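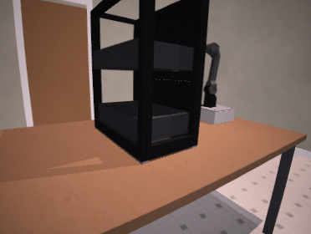

I bought Rokside to collect demonstrations for one job, which is an arm working on an equipment rack. It is a simulation package. You drive a simulated arm by hand, the program records what you do, and the recordings go into a training set for whatever policy you are building. The rack task comes with the rack standing on a long wooden table and the arm on its own base block behind it, with two dark units mounted one above the other inside the posts. That layout matters for the review, since from a low viewpoint the posts hide a good part of the arm, and a fair share of my bad takes came from trying to steer from there.

I used it from January on, mostly in the evening, on a desktop that is four years old. I kept 676 episodes and threw out 140.

Setup

Installation took 90 minutes, most of it downloading. The manual is short and assumes you have used a simulator before. I had used Jutitia for two years, so I got by. The sample project opened the first time and the arm moved when I told it to.

Driving the arm

You can use a keyboard, a game controller or a hand tracker. I used the controller. Coarse moves are easy to learn and I was comfortable by the second evening. Fine moves are slower. There is a precision mode on the left trigger that cuts the speed down, and I ended up holding it for nearly every approach.

The close view is the best thing in the package. It looks past the fingers toward the front of the equipment, so with the gripper closed you can see how the tip lines up with the red marker on the panel, with a green one off to the left. Color was easier for me to aim by than the edges of the panels, which are all dark gray and run together.
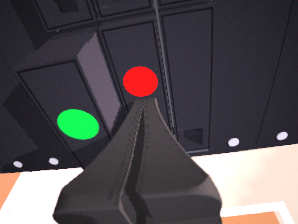 Recording

One button starts a take and the same button ends it. A second button discards it. I would have liked the two to be farther apart, as I lost several good takes by hitting the wrong one. There is no undo.

Each take saves the joint positions, the controller input and every view you have turned on. I kept the high view looking down on the table running at all times. It is the one I used for sorting later, and it is the one I would tell a new user to turn on first.
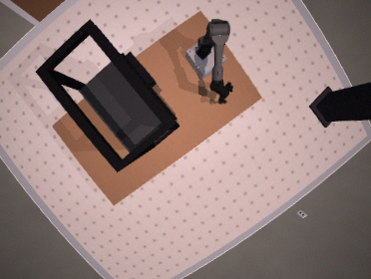
Sorting is done in a plain list with a thumbnail for each take. You can tag, filter and delete. Playback runs at up to eight times normal speed. It does the job, though the list gets slow once a project is past a few hundred takes, and tags can't be renamed after you make them.

Variation between takes

You can have Rokside shift the rack and change the lighting at the start of every take. The first setting works as described. The lighting setting is too mild at its default, and I turned it all the way up. Shadows are drawn well enough that I left them on.
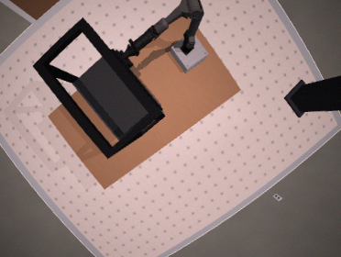 High view, wrist against the side of the rack.

Export

Export was the weak point. The native format is fine if you stay inside Rokside. I train in Begum, and the converter dropped the last second of 84 takes before I noticed. An update fixed that, but I had to export the whole set again. Check the lengths of your files before you start a training run.

Price and support

The single-user license is fair for what you get. Etadent, the company behind it, answered both of my emails within two days, and one of the answers solved the problem.

I will keep using it. If you only need a few dozen takes, the free tools are enough. For a few hundred or more, the close view and the one-button recording save enough time to pay for the license. Four stars out of five, with one off for the export trouble.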